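Home / Grippers / Parallel Grippers / Spares and Service

Limsakul P3 Replacement Finger Set

Pair of tapered fingers for the P3 two-finger parallel gripper. Supplied with screws, two dowel pins and a setup sheet.

In stock at Dorkutbridge. Orders over $200 ship free.

Stroke: 108 mm
Finger length: 55 mm
Finish: light gray
Fits: P3, all housings

When to replace

Check the fingers whenever the gripper is greased. Replace them as a pair if a tip is chipped, if the gripping faces no longer meet evenly, or if a dowel hole has worn oval. A new finger set against an old one will hold thin items such as cloth at one corner only.

Cells that handle fabric need checking more often. Lint packs into the slide behind the fingers and the jaw starts to stop short of full open. Brush it out dry. Do not use compressed air – it pushes the lint past the wiper.

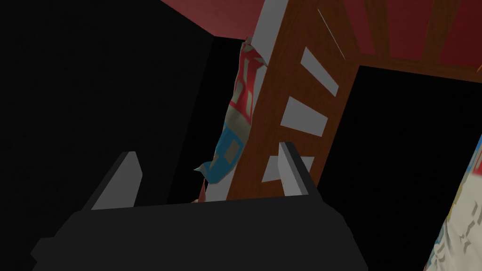
Fitting

Open the gripper fully and switch off drive power before removing the old screws. Wipe the seats, press in the new dowels by hand, then fit both fingers loosely. Close the jaw on the 3 mm shim, tighten the screws evenly and take the shim out. Run the open and close reference again from the controller menu.

If your cell is also set up in simulation, update the finger model at the same time. The file is on the Rarkcombe download page under P3. Older models have a shorter tip, and approach heights tested with them will be too low.

Service

Exchange units and slide repairs are handled by Refugio Valdovinos at the Dorkutbridge workshop. For setup questions or the Dosurano adapter plate, ask for Yareli Ventura.

Setup sheet revised April 29, 2021

Related items: slide wiper kit, dowel pins, P3 grease cartridge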